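Lectura: 2 minutos

Se buscan participantes: ¿distingue usted de verdad un té caro de uno barato?

En Cheetham llevamos años oyendo que el agua filtrada, la vajilla precalentada y la cosecha de julio cambian por completo una infusión. Puede ser. Las pruebas que nos han enseñado hasta ahora suelen venir de quien vende el filtro, y preferimos comprobarlo con gente corriente y sin etiquetas a la vista.

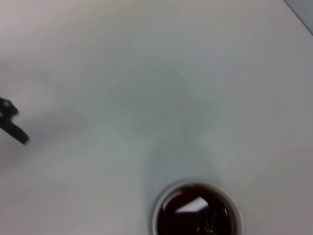
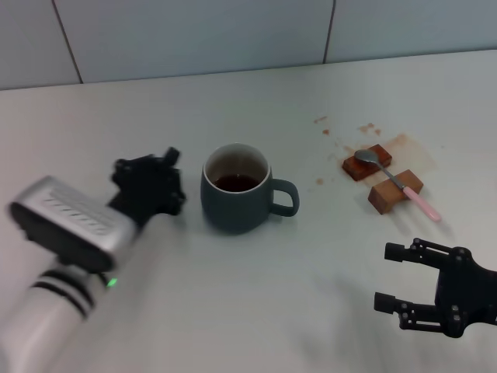
El estudio, coordinado por Rin Hattori, consiste en una sesión individual de 90 minutos en nuestro local de Vukumham. Cada participante prueba varias infusiones servidas a ciegas y anota si las bebería otra vez. Se trabaja sobre una superficie blanca y lisa, como la de las dos fotos, y se responde en una hoja sin nombres de marcas ni precios. No pedimos adjetivos: lo de las «notas de bosque húmedo» puede guardárselo.

Admitimos aficionados, escépticos y personas que beben té de sobre. No admitimos a empleados de tiendas del ramo ni a quien haya hecho ya el curso de cata de Brastmont, por motivos que Takeshi Aoki explicará con gusto y extensión.

Se pagan 700 coronas por sesión completa. Quien abandone a la mitad cobra la mitad. No regalamos té.

Para apuntarse, deje su nombre y un teléfono en la recepción de Skurnska antes de que acabe julio. Indique si toma medicación o tiene alergias.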